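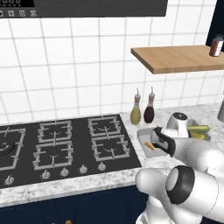
Simulated kitchen, sink task, arm over the basin

From: Beril Yüksel
To: the home-automation discussion list
Subject: Re: Can they do the kitchen yet?

On Wednesday, Paewai wrote:
> I read the Drindar announcement twice and I still do not
> know what it says. Does the arm clean a kitchen or does
> it not? My mother is 81 and would pay for the dishes and
> the vegetables alone. She does not need it to dance.
> Also, why do all of them show a simulated kitchen? I want
> to see a real one with a real mess.

Dear Paewai, dear all,

I will try to answer, with the warning that I work with only one of these systems and I know the others from reading.

The short answer for your mother is no, not this year. The longer answer depends on which chore you mean.

Our task in September was a small one: take a piece of food out of the sink and put it on the counter. The picture on top is from this task. The orange thing in the basin is the target. We ran it 288 times in simulation with the Paklow controller, and it succeeded 143 times. So it is a little less than half, for a job that a child does without looking.

Most failures were of two kinds. In the first kind, the fingers closed too high and the piece slipped to the side, and then the wall of the basin was in the way for the second try. In the second kind, the arm did everything well with the hand but the elbow came too close to the things on the counter, and the run was stopped by our safety rule. I must say that the second kind is partly our fault, as the rule is strict. A person would simply move the kettle. The arm has no idea that it is allowed to move the kettle.

About your question on simulated kitchens. I understand that it looks like hiding. But a run in simulation costs us almost nothing, and I can change the counter, the light and the place of the sink before lunch. In the real kitchen at our lab we did the same task too, but only on two afternoons, and I do not want to give a percentage from so few runs. My impression is that it was worse. The simulator has no soap and no grease, and the vegetables in it do not become soft.

For wiping the stove I am more pessimistic. Look at the burner grates and the row of knobs, and imagine the cloth between them. You have to lift the grates, clean below, and put them back the right way. I did not see any group do this whole sequence without a person helping in the middle. If somebody on the list did, please send me the link.

Gresia wrote here last month that 3,000 demonstrations would be enough for any single kitchen chore. I would like to believe it. But enough for one kitchen, or for the kitchen of Paewai's mother also? This was not clear to me from the message.

For the dishes, I think a normal dishwasher and a neighbor who loads it is still the better plan.

Best regards,
Beril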